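Home | Syllabus | Notes | Labs | Contact

Unit 6: Worktop Heights and Surface Finishes
Instructor: Shahla Nikzad

Set worktop height from the user's elbow, measured standing, in the shoes normally worn. Subtract 127 mm for general preparation. Kneading and rolling need a lower surface; sinks are measured to the bowl floor, with the rim checked second. 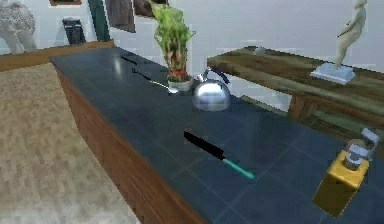
Tile finishes are specified by size, glaze and joint width. Joints in food areas take epoxy grout. Cement grout is acceptable on upstands if sealed. Record the finished height after tiling, including the adhesive bed. Most errors in last term's drawings came from dimensioning to the substrate.

Clear depth in front of wall sockets: 520 mm in all coursework. Show it on the section.

Read the Jerneo case before lab.

Related notes
Unit 5: Base Cabinets and Plinths
Unit 7: Task Lighting
Lab 14: Measuring Elbow Height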